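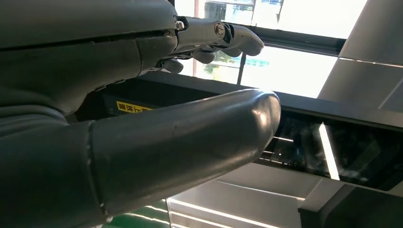
*Photo: Mahmoud Amrani*

# How to look up an exploration permit and respond during the comment period

When a company applies to explore for oil or gas, the application is put on public display before a permit is granted. In the Durnham district the display period starts in March. Landholders, leaseholders and neighbors can all send in a comment. You do not need a lawyer to do it.

These steps use the Tandine application as the worked case, but they apply to any block in the district.

## What you need

- Your parcel number, from your rates notice or lease
- The application number, from the public notice
- A map of your property showing bores, tanks, fences and tracks

## Step 1: Find the application area

Open the district permit register and search by application number. If you don't have it, search by the name of the applicant or the nearest town. The Tandine application comes up under both "Tandine" and "Lulosen," which is the older name of the block.

Download the area map and the coordinate list. The map on the notice is too small to work from.

## Step 2: Check it against your property

Turn on the parcel layer in the register's map viewer and type in your parcel number. Zoom in until you can see the boundary lines of both. An application can take in one corner of a property and leave the rest out, so follow the line all the way along.

If you lease the land, check the whole of the lease and any stock route you use to reach it.

## Step 3: Read the work program

The work program lists what the company plans to do in each year of the permit. Tandine's runs for 6 years. The early years are desk studies and seismic lines, and drilling comes in year four.

Write down:

1. The length and location of any seismic lines
2. The number of wells and the year they are planned
3. Where the water will come from
4. Which access roads will be used

If the program says "conventional and unconventional targets," look for a separate section on hydraulic fracturing. If there isn't one, ask for it in your comment.

## Step 4: Mark your bores

Put every working bore on your map with its depth and the date it was last tested. The Durnham rules set a distance of 1000 meters between a well and a registered stock bore. Unregistered bores are not covered, so get yours on the register first. The form is two pages and the fee is $50.

## Step 5: Write the comment

Keep it under 4 pages. Put the application number and your parcel number at the top. Use one heading for each concern and name the page of the application you are talking about.

"The track on page 12 crosses Rashidi Creek at our only stock crossing" is more use to the assessor than a general objection to traffic.

Attach your map as a PDF.

## Step 6: Send it and keep the receipt

Upload the comment through the register or hand it in at the Durnham office before 5 p.m. on the closing day. Save the receipt number. You will need it to ask for a copy of the decision, and for any later talks over land access.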